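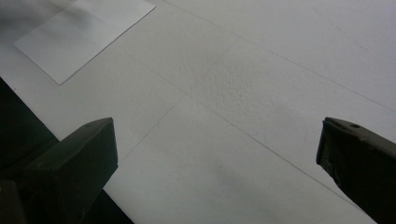 Off-white surface, with a patch of finer, bumpier texture.

Notes > Service design > Case work

Search this site Type and press enter

Redesigning enrolment for adult evening classes in Tristlow

Sat 22 November

Coseo is the body responsible for adult evening classes in Tristlow. It offers 68 courses a year, most of them taught in school buildings after hours and the remainder at Dwivedi Hall. In the spring it engaged the design practice Hemier to review the way in which learners enrol, and Hemier in turn asked me to carry out the research. The work was completed in October. Coseo has kindly agreed that I may set out the main findings on this site.

Background

Enrolment had been handled in the same manner for many years. A printed prospectus was delivered to households in the summer, with a form on its back page. Learners could return the form by post, hand it in at the office or telephone to have it completed on their behalf. An online form was added later, but it did not share its records with the paper system. Staff printed each online submission and placed it in the same tray as the others.

The arrangement had one considerable strength, in that every enrolment was seen by a member of staff who knew the courses well. Its weakness was that no reliable figure for the places remaining on a course could be given until the tray had been cleared. During the busiest fortnight of the year this took several days, and learners were accepted on to courses that were already full.

Method

I spent eleven days with the enrolment office, spread over the summer and early autumn so as to include both a quiet period and the opening of the new term. I also conducted interviews with learners, tutors and reception staff, and reviewed 188 enrolment forms from the previous year with personal details removed.

The review of forms proved to be the most useful part of the exercise. Of the forms examined, 101 carried a handwritten addition by staff. Many of these were corrections to the course code. Others recorded a concession, a second choice, or a note that the learner required a room on the ground floor. The last of these had no place on the form at all, although the office regarded it as essential.

Findings

Learners did not, in general, object to the paper form. Their principal concern was the silence that followed it. Several had telephoned more than once to ask whether they had a place, and each call took a member of staff away from the tray.

Tutors received their class lists on the afternoon of the first session. Those teaching practical subjects said that this was too late to order materials, and that they tended to buy for a full class and store what was left over.

Course codes were a source of difficulty for everyone. They had been drawn up for accounting purposes and differed from one another by a single character in many cases. Staff had learned to read the course title first and to treat the code as a guide.

Recommendations

The report put forward 3 changes. The first was a single record of places, updated when a form is opened and before it is processed in full. The second was an acknowledgement to every learner within two working days, by post or email according to preference. The third was a revised form, used in identical wording on paper and online, with the course code removed and a section for access requirements added.

Hemier prepared the revised form and tested it with a small number of returning learners at Dwivedi Hall. The wording of the concessions section was altered twice as a result. I would have preferred a further round with people who had never enrolled before, but the print date for the January supplement did not allow it.

Coseo has adopted the first and third changes. The second remains under discussion, as the cost of postage falls to a different budget. A further visit is planned once the January enrolments have been processed.

Related posts

Reading forms as evidence
What reception staff know about a service
Planning fieldwork across a quiet and a busy period
Writing a concessions section in everyday language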